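The Pludik detangling brush, after five months

Posted Sunday, May 14, 2023
Filed under: Hair, Things I paid for

I should say first that I have never believed in hairbrushes. I believe they exist, I own several, but I have never believed one of them could be worth more than the price of a decent sandwich. Hair has been brushed for a very long time with quite basic objects. So when the Pludik started turning up in every gift guide last December, with its talk of "intelligent flex" and its before-and-after heads, I did what I usually do and rolled my eyes, and then my sister gave me a voucher and I bought one anyway.

It cost me 16 pounds after the voucher. I won't tell you what it costs without one, as the price on their site has changed three times while I've been writing this.

What they claim

The box makes four promises. It will detangle wet or dry hair without pain. It will cut breakage. It will spread natural oils from root to tip so that you can wash less often. And it will "wake up the scalp", a phrase I have read many times now and still can't attach to anything that happens on my head.

On breakage they have a number: 52 per cent less. Less than what? I looked. The leaflet has an asterisk, and the asterisk leads to a line in tiny print saying "compared with an ordinary brush". Which ordinary brush, on whose hair, dragged through it by whom? I wrote to customer service and got a polite reply from Sibel Kırmızıgül, who sent me a link to the same leaflet. I wrote again. I have not heard back, and it's been long enough that I don't expect to.

My hair, so you know what you're reading

Fine, a lot of it, just past the shoulder, wavy if left alone and a bird's nest at the nape if I've worn a scarf. I colour it twice a year. I swim once a week, badly, in a pool with a heavy hand on the chlorine. If your hair is thick and curly you should probably stop here and find someone with thick curly hair, because almost everything written about brushes is useless when it crosses from one kind of head to another. That includes this.

Detangling

Fine. Good, even, on damp hair with conditioner in it. The pins give when they hit a knot and you can work down through it in short strokes without that ripping sound. I've had less trouble at the nape than I had with my old Barbieri, a stiff thing I bought at a chemist's years ago and used mainly out of loyalty.

But then I did the boring thing and went back to the Barbieri for a fortnight, and used it the way the Pludik leaflet tells you to use the Pludik: start at the ends, hold the hair above the knot, go up a bit at a time. And the Barbieri was nearly as good. I had been starting at the top and pulling, like a child. A fair part of what people are praising in these brushes, I suspect, is the instructions.

On properly wet hair, straight out of the shower and with nothing in it, I didn't like it at all. It skated over the top layer and left the underneath as it was. I went back to a wide-toothed comb for that job and I'd tell anyone to do the same.

Breakage

I can't measure this and neither can you. There was hair in the brush. There was hair in the other brush. We all shed every day and most of what comes out on the pins had already let go. When a review says "I noticed SO much less hair in my brush", I'd like to know how often the reviewer used to clean the last one.

I did look at the ends under a good lamp in January and again last week. I had a trim in between, so that proves nothing, and I only mention it to show I was trying.

Washing less often

No. I gave this a real go: a hundred strokes a night for three weeks, as my grandmother did. By the second day my hair was flat and by the third it was sorry for itself. Spreading oil along fine hair gives you oily fine hair. My friend Ingeborg Schnyder, whose hair is dry and coarse, borrowed the brush for a weekend and thought it made hers look lovely, and it did, so the claim may hold for somebody. The box doesn't say which somebody.

Cleaning it

This is where I got cross. Any brush with a cushion has a small hole or a soft edge somewhere that lets water in, and once water is in, it stays in. The leaflet says to "rinse regularly". Don't rinse it. I did, once, and it dribbled grey water on to a clean towel two days later.

What works is slower. Pull the hair out with the tail of a comb, every week if you can stand to. For the fluff round the base of the pins, use an old toothbrush and a drop of shampoo in a saucer of warm water, wipe with a damp flannel, and leave it to dry pins down. It takes ten minutes. The fluff comes back. The fluff is dust and dead skin and dry shampoo, and if you use as much dry shampoo as I do you'll be at it for ever.

Pludik will sell you a cleaning tool for this. It's a small rake. You have a comb.

How it's lasting

Two of the pins have lost their little round tips, both on the left side. That matters more than it sounds, as a bare pin scratches, and you feel it every time you part your hair on that side. I've also had a creak in the handle since March, when I press hard. It hasn't got worse. For five months of ordinary use I'd call that middling. The guarantee is one year and covers "faults in manufacture", and I'd bet on a long exchange of emails about whether a missing tip is one of those.

Against the others

I've tried two more in the same price range. The Adetti is lighter and has softer pins, too soft for me, but Hubert Hubmann at my salon uses one on small children and swears by it. The Catow is heavier, claims to have 400 pins (I'm not checking) and feels the best in the hand of the lot. It also costs the most, and I couldn't find one thing it did to my hair that the Pludik didn't.

As for the 2642 five-star reviews on the Pludik site, I read a good many. A lot of them say "just arrived, can't wait to try it". Those are reviews of the post.

Should you buy it

If your present brush has missing tips or a torn cushion, you need a new one, and the Pludik is a decent choice at the price I paid. At full price, I'd say no. If your brush is sound, change how you use it for two weeks before you spend anything – ends first, hold above the knot, don't hurry – and see whether you still want one.

I'm keeping mine. I've got used to it, and I can't very well send it back with my hair in it.
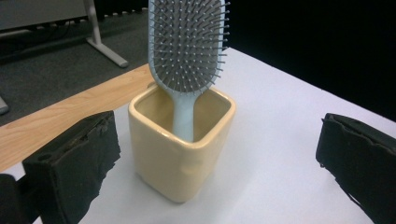

Lucrezia Dal Bello: Agree with you on the rinsing, I ruined two that way before I gave up and switched to the toothbrush. But I'd argue with you about wet hair. If you section it first and brush the underneath before you let the top down, mine goes through perfectly well with no product at all. It does take twice as long. Did you try it in sections or all in one go?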